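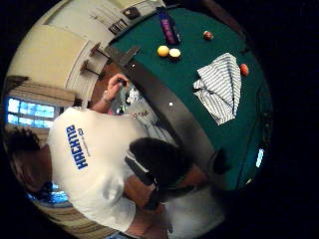

Leaning over the green cloth at our club table

Is it worth re-clothing an old pool table, or should I just live with it?
posted by plenen_pete, April 2, 2018

Hello all, first time asking anything on here so be gentle. I help look after the pool table at our social club in Bivside. It came second hand from a pub that was shutting and we've had it 13 years. The bed is slate and as far as I can tell still sound, but the cloth is getting tired. Slow shots drift off towards one of the middle pockets, and there's a shiny track from the break spot that you can feel with your fingertip.

I've had one quote of £500 to have it stripped, levelled and re-covered, cushions included. A mate reckons I could get a decent bit of cloth for a fraction of that and do it myself over a weekend with a staple gun and some spray glue. I'm fairly handy (I've re-upholstered dining chairs, which I realise is a different thing!) but I've never had the rails off a table in my life.

So what I'd like to know is, does the drift mean the cloth has gone or is the table out of level? And has anyone here done the job themselves and been happy with it? We get a fair bit of league play in February and I don't want to be the bloke who ruined the table. Any advice on brushing and so on would be handy too, as I suspect we've been doing it wrong.

Bastien Baudry
Right, level first, cloth second. Get a proper machinist's level if you can borrow one, a cheap DIY one won't tell you enough. Lay it in the middle of the bed, then near each corner pocket, both ways round. If it's out, pack the feet or wind the adjusters a tiny bit at a time and then leave it overnight before you check again, as the floor has a habit of settling, especially if it's boards. I spent a whole evening chasing a drift on ours at Grikbridge and it was one foot sitting on the edge of a carpet strip.

If it still drifts when it's level, roll the ball the other way along the same line. Napped cloth pulls slow balls a bit depending on direction and you won't ever get rid of that.

As for doing it yourself, I have, and the bed was fine. The cushions were horrible. Getting the cloth tight and even round the pocket openings took me longer than everything else put together, and one of them still has a pleat in it. If I did it again I'd pay £300 or whatever someone local wants for a basic job and spend my weekend playing. Do ask your £500 man whether that price includes new cushion rubber. If it does I'd bite his hand off.

Brushing: always one way, baulk end to the top, straight strokes, never in circles. Then iron it the same direction with a proper table iron on a low heat. Don't hoover it with anything that has a spinning brush.

cordier_lane
just get it done properly mate, we bodged ours and had to pay for it twice

moth_and_rust
Agree with Bastien on the level. One thing to add, look at how the old cloth is fixed before you order any new. Some tables have it glued to the slate and some have it stapled to a timber strip underneath, and the glued sort takes ages to clean off. I was at it 2 days with a scraper and a very sore wrist. Also take photos of every bolt as it comes out, and put them in labelled sandwich bags, one per rail.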